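Friday suppers are back at Ridbridge Hall!

After a long winter break we finally have the kitchen again, and I couldn't be happier. The first supper is this Friday at 5, and the theme is dumplings - pork and cabbage, plus a mushroom and tofu one that I'd happily eat every day of the week. Lawal Ogundipe is running the folding table again. If you came last year you'll remember how patient he is with beginners (my first batch looked like old socks and he still cooked them).

You don't need to bring a thing, but if you have a favourite dipping sauce, please do! We had 12 on the go at the last supper and the one with black vinegar and heaps of ginger was gone before I got back for seconds.

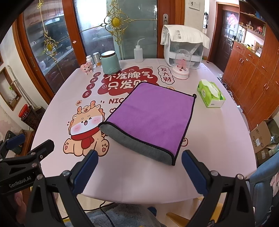
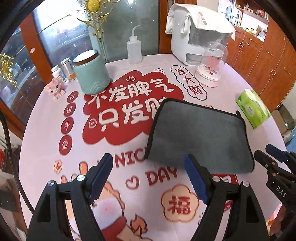 Pink tablecloth, with "发大财" in the white bubble - a wish for making a big fortune.

Now, the bus. The Fivdale service is stopping short of the hall while the roadworks are on, so hop off at the library and walk down past the oval. It's flat the whole way and there's a footpath, so prams and walkers will be fine. Drivers can use the gravel lot behind the tennis courts, but please leave the spots by the ramp free for people who need them.

We're also after a second big steamer for the season. The old one is a champion but it only does two trays at a time, and the queue got pretty long last July. If yours is gathering dust in the garage, we'd love to borrow it!

Kids eat free, grown-ups pay what they like at the door. Doors open at 4:30 if you want to fold.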